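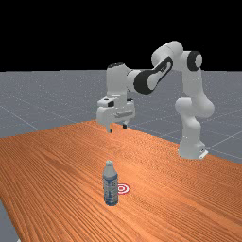
Qué es la digestión

La digestión transforma los alimentos en sustancias que el cuerpo puede absorber. Empieza en la boca: los dientes trituran y la saliva comienza a deshacer el almidón. Después, el esófago empuja el bolo hasta el estómago, donde los jugos ácidos lo convierten en una papilla llamada quimo.

El intestino delgado absorbe los nutrientes. El intestino grueso recupera agua y forma las heces.
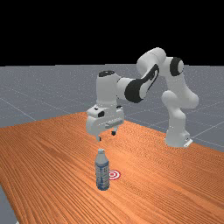

Por qué hay que beber agua

Si falta agua o fibra, las heces se endurecen y cuesta expulsarlas. Eso se llama estreñimiento. La fibra está en la fruta, la verdura y las legumbres.

Palabras nuevas

Bolo: alimento masticado y mezclado con saliva.
Quimo: papilla que sale del estómago.

Texto: Pei-shan Yu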